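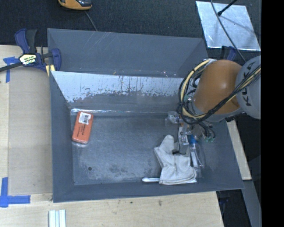
Tímea Takács 在上一篇底下留言,说手套这种东西根本不该让两根手指去夹,换吸盘,换针式,换什么都行,夹爪碰上软布只有两种结局,要么夹到空气,要么把底下的东西一起带上来。她还补了一句,说我上次那篇结论下得太早,应该把标题改掉。

标题我不改,改了链接就断了。不过她说的两种结局我这几周都见过很多遍,所以这篇算是回信,也算是续集,顺便把欠着的吸盘对比补上。没看过上一篇的人不用回去看,那篇里面最有价值的内容是一段关于咖啡机的抱怨。

先交代一下台面上的情况。料箱还是那只灰色金属箱,内壁已经磨得像老火车的车皮,有同事建议我喷一层哑光漆,我说喷了就不真实了。其实是懒。箱角用夹钳固定在桌边,这一点上次有读者问过:对,就是普通的木工夹,蓝黑色那种,五金店有卖。我试过更体面的固定方式,铝型材、角码、T型螺母,一晚上拧下来,第二天发现箱子的位置要往左挪一点,于是又拧了一晚上。夹钳松开、挪、夹紧,连泡茶的水都没烧开。旁边板子上的蓝色胶带是定位标记,贴歪了也请不要来信。

臂是KUKA的,这篇里它不是被告,整个过程中它都在做它被要求做的事,包括那次它被要求去撞箱壁。

要比的东西有三样。一是Fodor的两指夹爪,行程40毫米,指尖可以换。二是Clarkent的吸盘套件,带一个小真空发生器。三是Catisar的深度相机,它不算末端工具,可是所有末端工具的失败最后都要算到它头上一部分,不写它不公平。

先说价钱,因为总有人直接拉到最下面找价钱。夹爪加控制盒3455欧,不含指尖。指尖另算。买过打印机的人对这种定价方式应该很亲切。吸盘套件便宜得多,便宜到我收到货的时候怀疑漏了一个箱子,后来确认没漏,漏的是说明书。写信去要,他们第二天发来一个PDF,51页,前面一大半是安全须知,接管子的图只有一张,管子画成了虚线。

夹爪的控制盒倒是有一本很像样的手册,印刷精美,纸张厚实,里面描述的接口和我手里这台的接口有一个针脚对不上。Yanling Lu 看了一眼说,那是上一版硬件的。我问她怎么看出来的,她说因为她上一版也被坑过。

好,说手套。

手套是我故意挑的。抓取测试里最常见的物件是方盒子,原因大家心里都清楚,方盒子会让所有人看上去都很能干。一个四角圆润的扁平包装,橙红色,颜色鲜艳,上面还贴着白标签,任何相机都能找到它,任何吸盘都能吸住它。拿它做演示,客户点头,老板点头,论文里的成功率也跟着点头。然后你往箱子里扔一只手套。

白手套摊在灰蓝色的金属底上,在普通照片里看得清清楚楚,在深度图里是另一回事。箱底有反光,有磨花的地方,Catisar给出来的点云在这些位置会出现一些很有想象力的山丘和洞穴。第一轮测试的时候,算法连续给出同一个抓取点,位置在箱底下方,也就是说它认为最好的手套在桌子里面。夹爪很听话地往下走,力控在最后关头叫停。我坐在那里看着,心想这台机器比我信任算法。

后来把曝光调低,又把光源换了个角度,山丘平了一些。Emese Lengyel 建议在箱底铺一块黑色哑光垫子,问题就没有了。我承认这样一来问题是没有了,可是现场的箱子都是没有垫子的,我们总不能给每个仓库寄一块垫子。她说为什么不能,垫子才几个钱。这个争论到现在没有结果,我把她的垫子收在抽屉里,以备不时之需,也就是客户来参观的时候。

夹爪去抓手套,第一个问题是抓哪里。盒子有边,手套只有褶子。褶子鼓起来的地方最容易夹,夹住之后整只手套会翻个身,原来看不见的那一面露出来,相机觉得换了一件东西,于是在记录里它变成了两件。我的统计表有一阵子显示箱子里的手套越抓越多,像面团一样。

第二个问题是Tímea说的那种,带东西。手套底下要是压着什么细长的玩意儿,比如一根白色的小棍,夹爪合拢的时候有可能顺便夹进去。你在控制盒上看到的是一个漂亮的夹持力数值,在箱子上方看到的是手套,松手的时候听到的是叮的一声。叮的一声在统计表里没有对应的栏目,我后来加了一栏,就叫“叮”。Ludivine Gilbert 审表格的时候把它改成了“附带抓取”,我又改了回去。

第三个问题比较隐蔽。指尖是橡胶面的,夹盒子的时候摩擦力是朋友。夹布的时候,手指往下压,布先被推平了,褶子没了,手指合拢,中间什么都没有。动作完全正确,速度完全正确,夹了一份空气,然后郑重其事地把空气运到另一边放下。控制盒有“未夹到物体”的判断,靠的是手指最终的开口宽度,可是薄薄一层布的厚度和空气的厚度在它看来差不多是一回事。默认阈值我往下调了几次,调到后来它开始报告说它夹到了自己的手指。

解决的办法说出来很没有技术含量:别压那么深,合拢得慢一点,合拢的同时往上抬一点点。这个“一点点”花了我整整一个下午。抬早了夹到尖,抬晚了又是空气。最后的数值我写在便利贴上,贴在显示器边上,换了指尖之后全部作废。

关于换指尖。Fodor配的有平的,有带V形槽的,另外还有一种加长的,指头细,说是适合伸进箱角。箱角确实是个麻烦。细长的东西最喜欢滚到箱壁边上,贴着壁躺着,粗手指下不去,一下去就刮箱壁。装在透明塑料里的细长物件尤其讨厌,白杆子加一截亮蓝色的头,透明的部分深度相机干脆当它不存在,于是相机眼里只剩一小块蓝的悬在那里,抓取点就落在那一小块上,一夹就歪。换了加长指尖之后能进角落了,代价是指头会弹,夹重一点的时候两根指头像筷子一样张开个角度。会用筷子的人看了都很同情。

我拿加长指尖让它去够角落,就是前面说的撞箱壁那次。原因是我换了指尖没有改工具坐标。长出来的那一截,程序不知道,箱子知道。声音很响,隔壁有人探头进来看,看到我没事,又缩回去了。指尖没断,夹钳也没松,木工夹再得一分。箱壁上多了一道印子,混在原来的那些里面,已经找不出来是哪一道。

现在轮到吸盘。

Clarkent的套件装起来很快,除了那张画成虚线的管路图。吸盘对付那种扁平的橙色包装,几乎是侮辱性的轻松。下去,吸,上来,放下,全程我可以回邮件。我给它录了一段视频发到群里,Delali Asamoah 回了一个字:“无聊。”这是对抓取系统最高的评价,我截了图。

包装上的标签要注意一下。吸盘正好骑在标签边缘的时候会漏一点气,声音嘶嘶的,吸得起来,晃一晃就不一定。把抓取点往没标签的一边偏一偏就好。可是包装上要是印满了小字,有凹凸的那种,偏到哪边都一样。我的做法是换软一号的吸盘,唇边薄一些,贴合好,寿命短。按标称能用到2000次循环,我的那只没有到。

然后是手套。我怀着一种看热闹的心情把吸盘放下去,布料透气,真空发生器开始尖叫,压力表的读数懒洋洋地抬了一下头,又躺回去了。加大流量之后能把手套吸起来一角,像在餐桌上用两根手指捏起别人的纸巾。抬到一半掉下来,掉的时候姿势每次都不一样,对下一轮的识别来说倒是很好的随机化。

所以Tímea的建议我试过了:吸盘抓手套,不行,起码这一套不行。大流量的那种海绵吸盘也许可以,我没有,如果哪位读者有闲置的,可以寄来,邮费我出。针式的我也没有,我对往手套里扎针这件事有一点心理障碍,手套是要给人戴的。

那么两个都装上行不行?行,很多人都这么干。装上之后末端变胖,线和气管变多,气管要从臂上绕一圈下来,转到某些角度会绷紧,转到另一些角度会垂到箱子里去,成为箱子里的一件新物品。有一回算法把垂下来的管子认成了待抓物体,抓取评分很高,是那一天的第一名。从那以后我对理线的态度端正了很多,虽然你从现在那一大捆黑黄相间的线缆上未必看得出来。

线缆的问题值得多说两句,产品页上从来不拍这个。所有的夹爪在产品页上都是孤零零地悬在白色背景里,干干净净,好像靠意念供电。到了臂上,电源一根,通信一根,气管几根,相机要是装在手上又是一根,每根的弯曲半径还不一样。你得给它们留余量,留多了甩来甩去,留少了第六轴一转就听见扎带崩断的声音。扎带我买的是最便宜的,这个错误我打算继续犯下去。

Catisar的相机我试过两种装法,固定在上方,和装在手腕上。装手腕上的好处是能凑近看,坏处是每看一眼都要走一趟,节拍慢下来,而且夹爪自己总要在画面里占一块地方。固定在上方,视野稳定,标定一次能管很久,可是臂一伸下去就把半个箱子挡住了。想趁臂在干活的时候提前算下一个目标,结果下一个目标正好在臂底下。这几乎成了一条规律,我怀疑物品们商量过。

标定要说一句公道话,它的标定工具做得不错,棋盘格放进箱子,走一圈,误差就出来了,界面上还有一个绿色的勾。唯一的毛病是勾永远是绿的。我试过把棋盘格放反,绿的。试过中途挪动棋盘格,绿的,误差数字大得可以开车进去,还是绿的。看数字,别看勾。

控制这边反倒没什么故事。夹爪的指令走总线,吸盘走数字输出,一开一关,连我都写得对。唯一让我熬到凌晨的是一个时序问题:夹爪回报“已合拢”的时间比它真正合拢要早那么一小会儿,臂很相信它,立刻就抬,于是又是空气。我怀疑过指尖,怀疑过阈值,怀疑过手套,最后加了一个等待,好了。程序里那一行的注释写的是“不要删”,下面还有一行,是Yanling加的:“为什么不要删?”我准备过几天再回答她。

7月的时候Ullville那边的人来看过一次,想看抓软东西。我事先把手套摆成了一个我知道它能抓起来的形状,这一点我现在坦白。第一下就成功了,他们很满意,其中一位伸手把手套拿起来又扔回箱子里,说再来一次。这个“扔”字要了我的命。第二下夹到空气,第三下夹起来了,带着叮的一声。他们问那是什么声音,我说那是我们正在研究的一个指标。

后来他们下了一份小单子,所以这个指标在商业上是成立的。

Ludivine要我给一个明确的推荐,说读者没有耐心看完这么多牢骚。那就给吧。如果你的箱子里都是平整的包装,买吸盘,剩下的钱拿去吃饭。如果有一半是布、袋子、说不清楚形状的东西,买两指夹爪,把合拢速度调低,工具坐标改对,改完了再看一遍。如果箱子里还有透明塑料裹着的细杆子,先解决相机,不要先怪夹爪,我怪了它两个星期,最后还得道歉。如果三样都有,那你就是我,欢迎留言,互相取暖。

还有几件没来得及弄的事,记在下面,免得又忘了。

加长指尖的根部想垫一块薄片,看看能不能少弹一点。Emese说她有一块弹簧钢片,我问从哪儿拆下来的,她没有正面回答。

空抓判断不想只靠开口宽度了,打算抬起来之后让上方相机再看一眼,手里有没有东西,箱子里少没少东西。多花一点时间,换一个诚实一点的统计表。“叮”那一栏保留。

板子上的蓝胶带该换了,角上开始翘。换之前要先把位置量好,上一回我是先撕掉再想起来要量的,那天剩下的时间就用来重新标定了。

垫子的事,Emese昨天又提了一次。她在抽屉里找到了它,还叠得整整齐齐,拿出来放在我键盘上,没说话就走了。

Tímea,标题还是不改,不过我在上一篇末尾加了一行,说续集里有反对意见。你要是能找到愿意借我海绵吸盘的人,我给你单独写一篇,标题你来起。

评论区照旧开着。问夹钳型号的请直接去五金店,拿最便宜的那种下面的一排,比较结实。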